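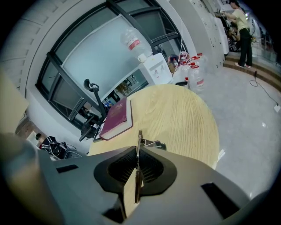 A closed book with a maroon cover on a round, light wood-grain table.

Small Figures, Tight Tolerances: Inside the Perix Two-Inch Line

2023-02-20

Collectors of small-scale figures tend to talk about likeness first. Perix, which makes the Prurnside series of two-inch figures, starts with the hip joint. The joint decides whether a figure stands, and a figure that leans will lean in every display case it ever enters.

The Prurnside line is based on the company's own cast of harbor-town characters: a ferry pilot, a lamp tender, two rival bakers and a growing list of minor figures. The third series reached stores in December. It has 20 figures, each sold with one or two accessories and a clear stand with a single peg.

The body is a shared part. Torso, arms and legs come from one set of molds, and the differences between characters are carried by the head, the printed decoration and slip-on pieces such as coats and aprons. This keeps tooling costs down and lets owners swap parts between figures. It also limits the sculptor. A stout character and a thin one have the same frame under the coat, and the coat has to do the work.

Series 3 changes the plastic in the limbs. Earlier figures used a softer grade that took paint well but crept under load. Stored upright in a warm room, the ankles would slowly bend forward. The new grade is harder, and the pegs have been made slightly shorter to suit it. Limbs from the first two series will fit a Series 3 torso, though the fit is loose at the shoulder. Going the other way is tighter, and forcing a new arm into an old socket can split the seam.
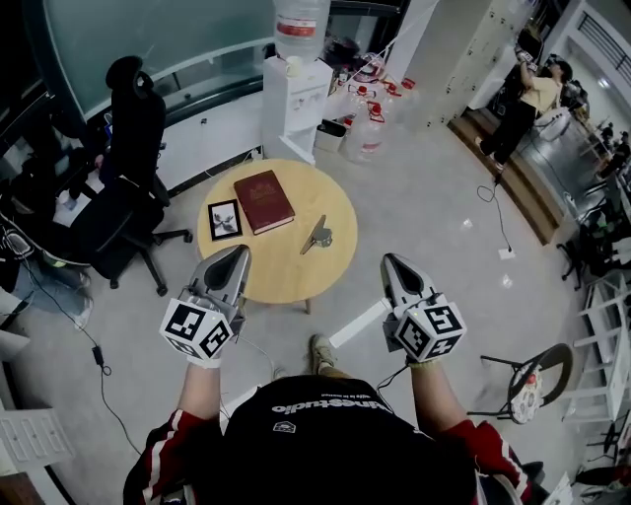
Reading time: 4 min

Decoration is pad printed. Each color is a separate pass, and the part has to be held in the same position every time. The lamp tender's striped vest takes more passes than any other piece in the series, and on the samples checked for this article the stripes met cleanly at the side seams on most figures. Two had a visible step under the left arm. Faces were consistent. Eyes were level, and no sample had the stray dot near the mouth that was common in Series 1.

Accessories are the weaker area. The baker's tray holds three loaves molded in place, so they cannot be removed. The ferry pilot's lantern has a handle thin enough to deform in the package, and straightening it by hand leaves a white stress mark. Warm water works better. Hold the part under the tap, bend it to shape, then run it under cold water to set it.

Packaging has moved from blister cards to small window boxes. The boxes can be opened and closed without tearing, and they stack flat on the back panel. Owners who display figures in the box will find that the inner tray fits any figure in the line except the lamp tender, whose ladder needs a deeper recess.

The store exclusive is a variant called Tulum, a traveling merchant in a long yellow coat. It was made in a run of 2,567 pieces, of which 2,093 were sold through hobby shops and the remainder held for mail order. The coat is a new mold and has not been used elsewhere. The head is the same as the second baker's with a different hair piece.

A vehicle is planned. Heo, the small tugboat from the Prurnside map, will be sized to hold two standing figures on deck and one seated in the wheelhouse. The prototype has a removable roof and a weighted keel plate. The seated position depends on the new hip joint, which bends to roughly 70 degrees, so figures from the first two series will stand on the deck but will not sit inside.

Replacement stands and pegs are sold separately in clear and black. Hair pieces are not offered as spares. The company lists a fourth series on its schedule but has not released the character list or a price for the tugboat.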